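Firlow House Residents' Group
Minutes of the January meeting, held in the ground floor common room, 6:30 p.m.

Present: Igor Ondrejka (chair), Kristýna Pešek, Ctibor Jurčo, Mireille Millet (minutes)
Apologies: Štěpánka Vrabec

1. Minutes of the last meeting
Agreed with one change. Under Laundry, "second dryer" should read "second washer."

2. Common room cupboard
Kristýna reported that the cupboard has been sorted except for the top shelf. Two bags of odd lids were thrown out. Ctibor asked that the extension cords be kept together on one hook, and this was agreed. The folding chairs stay where they are until the new rack comes from Bresico.

3. Table coverings
The old oilcloth has cracked along the fold and will go. Mireille prefers the mat with the vines and small flowers on a white background. Igor finds it shows every coffee ring. After some discussion it was agreed to keep the floral pattern for craft afternoons and to buy a plain one for meals, up to a limit of 30 from petty cash. Mireille to buy.

4. Storage boxes
The group discussed the white plastic box with the red handle. Kristýna would like it used for sewing things only. Ctibor wanted it for first aid supplies, as the red handle is easy to spot from the door. Agreed that first aid goes in it and that Kristýna may buy another box for sewing. Ctibor will label the lid and check the dates on the bandages and the burn cream before anything goes in.

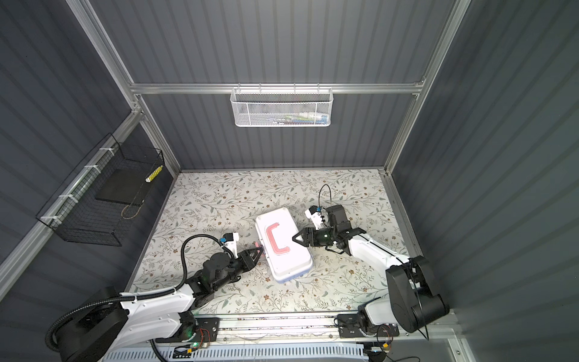 5. Kitchen corner
The kettle is to be descaled. Igor has the powder. The drawer under the sink still sticks and Ctibor will look at the runner. Mireille asked people to stop leaving tea towels on the radiator overnight.

6. Money
Balance after the winter supper is 500. The invoice from Cilach for the window catch came to 61 and has been paid. Štěpánka sent a note by email to say she has two more receipts to hand in. No other claims.

7. Spring open afternoon
Around 70 people came last year and the room was too full by three o'clock. Kristýna suggested using the courtyard as well if the weather allows. Igor will ask the Čierny bakery about trays of rolls. Start time left open until the next meeting.

8. Any other business
The spare key is missing from the hook. Anyone who has it should give it to Igor. Ctibor asked for the clock to be put right.

Meeting closed at 7:45 p.m.

Last updated: January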